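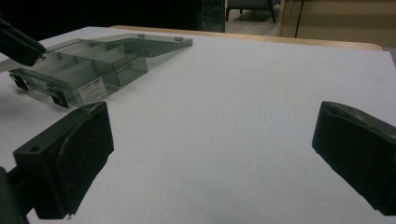 Quick one tonight, I have an early shift. Went to the open day at Grisik on Tuesday (23/04/2024), the robotics place out past the Geddes building. Had been meaning to go since November, when they cancelled the last one on me.

Parking was awful. Signed in, got a sticker, missed the welcome talk completely. Fine by me – I came for the tables.

The part I liked best was the hand-held gripper demo. No robot arm at all. A person works the grippers by hand, the camera on the tool records everything, and later the arm is supposed to learn from the recordings. The job was a plastic organizer box, the kind with little compartments and latch clips. Open it, put something in, close it, again. Sounds dull. I stood there way too long.

Amrit Lévesque did most of the explaining. Very patient with us. Said they want 200 good runs per task before they even start training, and the box one was at 150 that morning. See-through plastic is a pain, appearently. Walls behind walls, reflections, and the camera has to make sense of all of it. The latches are the other headache.

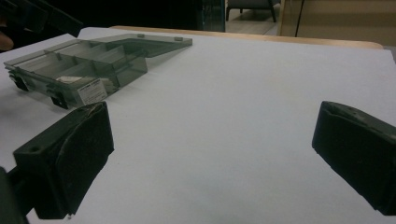 Then they let visitors have a go. I'd figured it would be like using kitchen tongs. Nope. You can't feel much through the pads, and my wrists were complaining after a couple of minutes. Got the lid open on my third try, dropped the thing I was meant to put away, tried again, dropped it again. A kid of maybe ten went after me and did it first time. Good for him.

Asked if my bad runs get thrown out. Amrit said no, they keep some of them, teh fumbles can be useful too. So that's my contribution to science. 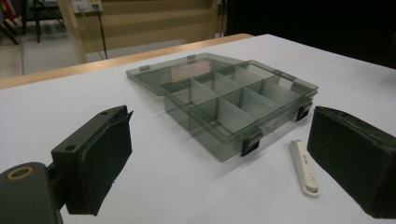 The organizer box at the gripper table, lid open.

Other stuff, fast. The Pulano sorting line was down when I got there, just a guy with a laptop looking unhappy. Upstairs was a talk on warehouse carts, some 280 people signed up and a room that clearly wasn't built for it, so I listened from the hallway and caught half. Coffee was free – and bad. Picked up a Jirmont leaflet about their evening course, 23 places, starts in the fall. Thinking about it. Would have to swap shifts with somebody.

If anyone else went and saw the sorting line running, leave me a comment, I want to know what I missed. Might write up the cart talk this weekend if I can read my own notes.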